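Toaster FAQ

Clisley Kitchen Hire, Notinwood

How many slices does the long-slot toaster take?
Two ordinary slices, end to end in the one slot, or a single long slice from a bloomer.

Can I toast bagels in it?
Cut them in half first. If a half has to be pushed down, it is too thick and should go under the grill.

Where should it stand?
On the worktop, clear of curtains and wall cupboards. Leave 50 cm free above the slot.
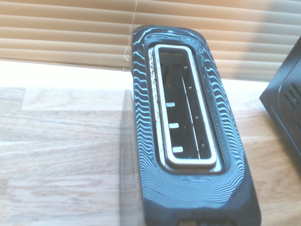 How do I get crumbs out?
Unplug the toaster and let it cool for about 40 minutes. Pull out the tray at the base and empty it, then go round the rim with a dry pastry brush. Please don't put a knife or fork in the slot.

Can I wipe the top?
Yes, with a damp cloth once it is cold. No scouring pads, as they dull the finish.

What setting should I start on?
Try 3 for white bread. Frozen slices need a little longer.

Who do I contact if it stops working?
Kausar Dhanial looks after small appliances. Leave a note at the hire desk with your booking number and she will swap it the same morning if we have a spare.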